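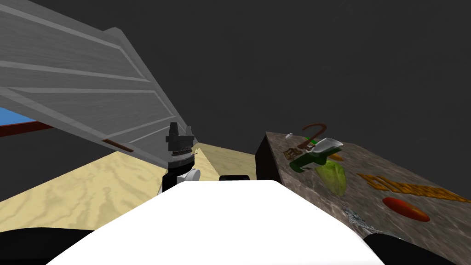 Do we need another loyalty card?

My purse has 4 of them in it, and the newest came from Endis, the chemist on the corner. I signed up in November, was promised rewards, and have so far earned 300 points. The girl at the till worked out what they would buy me. A comb, if I waited for the offer.

I don't doubt the cards do somebody some good. I just wonder who.

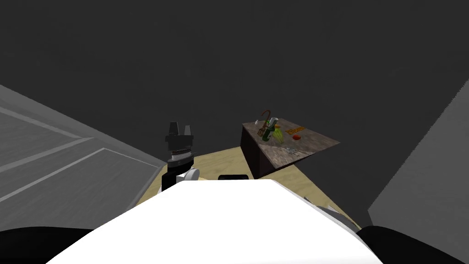 Lai-ching Ho
February 15, 2021

Look at the shelf labels in Stureck, the supermarket I use most. Coffee has one price for members and another, 2 pounds higher, for everyone else. We are told the lower one is a saving. I remember paying it before the scheme began, when it was called the price.

My neighbour says I'm being sour and that the card costs nothing. Perhaps. But you hand over your address, your birthday and a list of everything you eat, and I can't see a shop asking for all that out of kindness.

The baker, Šimek, has no card. Bread costs what it says on the board. I go there more often than I go to Endis.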